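### 3.2 Construction tasks and scoring

The construction measure was given after the vocabulary and digit-span tasks and before the snack break. Children at the Clovberg and Grendar sites completed it in a side room with the door left open; children at Lobo used a corner of the main classroom behind a folding screen. Site was entered as a fixed effect in all models reported in Section 4.

The final sample for this measure was 50 children. Of these, 29 attended a program with a daily free-play block period and 21 attended a program where blocks were set out only on request. The two groups did not differ in age or in parent-reported screen time. Receptive vocabulary was slightly higher in the daily-play group and was kept as a covariate.

Each child worked through a fixed series of models, ordered by the number of support relations rather than by the number of blocks. We define a support relation as any pair of pieces in which the upper piece rests on the lower one. A tower of four blocks and a bridge of three therefore differ in type even where they are close in difficulty. Earlier versions of the task, including the one in Benedetti's unpublished manual, scored only whether the finished copy matched the model. That approach gives no credit to a child who builds the correct arrangement in the wrong colors, an error that was common in our pilot data.

We scored structure and color separately. Structure points were given for each correct support relation and for each correct side-by-side placement. Color points were given for each piece in its correct position. Overhang was not scored -- raters could not agree on how far a block had to extend past the one beneath it before it counted.

Spanning structures, in which one piece bridges two others, are of special interest because the child must judge the gap between the lower pieces before placing the upper one (Figure 4).
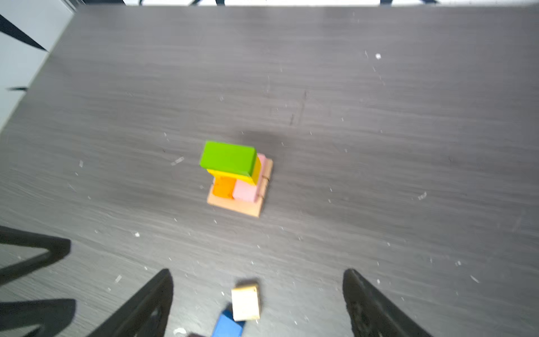

**Figure 4.** Block structure on a square wooden base. A yellow block rests across an orange and a pink block, with a green block on top.

All sessions were coded placement by placement, giving 1203 placements in total. A placement was logged when the child released the piece, and a piece picked up again and set down elsewhere was logged as a new placement. Collapses were marked but did not end the trial. A second rater coded the sessions from Lobo in full. Disagreements were settled by discussion, and the agreed codes were used in the analysis.

Two limits of the procedure should be noted. The Feltow blocks used at Grendar were an older set with worn edges -- stacks may have been less stable there. Time to completion was recorded at all sites but is not analyzed, as the start signal was not given in the same way by all testers.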